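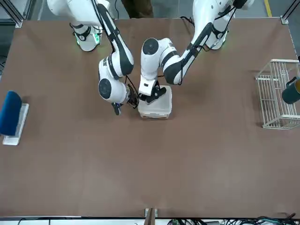

Our project started with a junk drawer and ended with a pretty serious opinion about boxes! For the household design class at Stirnilton we had to pick one everyday storage problem and work on it for a term, and our group of 3 picked small stuff: batteries, tape, sewing things, spare keys, all the bits that pile up in a kitchen and never get a proper home. We wanted to know which kind of container makes people put things back where they got them. We looked at closed boxes, like the frosted white plastic one standing upright on the brown tabletop, and at open ones, like the white wire basket over on the right side. They do such different jobs, and we had a great time finding out how different.

How we did it

We sorted 102 small household items into groups and gave each group a place to live. In the first round everything went into closed boxes with no labels. In the second round the same boxes got labels on the short side (Min drew up the first set in pencil and we kept her lettering style the whole way through). For the last round we moved the bigger things into open baskets and left only the tiny ones in boxes. People from two other classes came by and were asked to fetch something, use it and put it away again. By the end of March we had 565 put-aways written down in our notebook, which by then had a lot of tape holding it together.

What we found

Labels helped more than anything else we tried. Without them, people opened box after box, got bored and dropped the item in whichever one was already open. Frosted plastic lets you guess at a color or a shape, and some people were sure that was enough, but two rolls of tape and a ball of string look a lot alike through it!

Open baskets were the favorites for anything bigger than a fist. You toss it in and you're done. The trouble came with thin things. Pens and knitting needles poked through the grid and ended up on the shelf below, and we stopped putting them there after the first day.

Standing a box on its end saves a lot of shelf space, but then the lid faces sideways or the contents slump to the bottom. We liked it for flat things such as envelopes and cards.

What we would change

We'd love to try this in a real kitchen with a real family in a hurry. We also want to test Ivness clip-on tags against plain masking tape, as tape was peeling off some of our boxes by the last week. And we'd weigh the full boxes next time. A few were heavier than they looked.

Filed under: Student Projects, Home and Storage
Last updated 3rd August
Contact the Greson project pages | Copyright Greson | Back to top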